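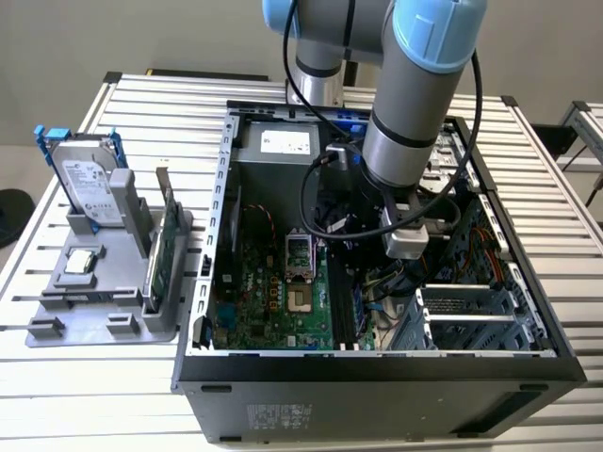
7th May

Sourdough, second attempt at the rye. Hollis Escobedo wants the shared starter log kept in the same notebook as everything else, so now it is in the notebook with everything else. If you came here looking for solder profiles, turn back a page.

Starter is the one we call Ternus. Fed last night at 1:1:1, whole rye, tap water left out in the jug. This morning it had doubled and smelled of apples, then by lunch of nail polish. Last time I baked at the nail polish stage and we got a doorstop. Baked at apples this time.

Dough as follows:
700 g flour, of which a third dark rye, rest bread flour from the open sack
64 g starter, which was what came off the spoon and I wasn't going to argue
water by feel, so no number, sorry Hollis
salt, yes, remembered

Mixed by hand. Rye doesn't want kneading and lets you know by coming home with you on your sleeves. Two folds in the first hour, then left it on the shelf over the radiator. Radiator came on by itself halfway through and the side of the tub nearest the pipe rose a good inch higher than the other. Turned the tub. It sulked and leveled out.

Rafferty stopped by to say that the Baptiste family method is to leave the dough alone overnight and go dancing. Asked for a hydration figure. Was told "wet." Writing it down as received.

Shaped with wet hands, into the long tin. The Grarnness tin, with the dent. The other one still has December's fruit loaf fused to the bottom and is soaking, in the sense that I put water in it once.

Oven: dial says one thing, the hanging thermometer says another, and the loaf sides with neither. Went in hot, turned it down after the first stretch, took it out when the bottom sounded hollow. Crust dark, small split along the left side. Didn't slash deep enough.

Crumb: don't know yet. Rye is supposed to sit a full day before cutting. Wrapped it in the blue towel with a note on it. Somebody has already moved the note.

For next time
– less starter if the room is this warm, or start later
– deeper slash, and use the new blade, not the one that opens parcels
– lid on for the first part of the bake, Rafferty is right about that much
– label the discard jar. It was taken for pancake batter again. (Pancakes were fine.)

Hollis asks whether we should try the Tirnasard flour, the stone-ground one. Price is silly. I said one small bag, to compare, same recipe, same tin. Order not placed yet, waiting to see if this loaf can be cut with a normal knife.

Ternus fed again at five, back in the fridge, door side.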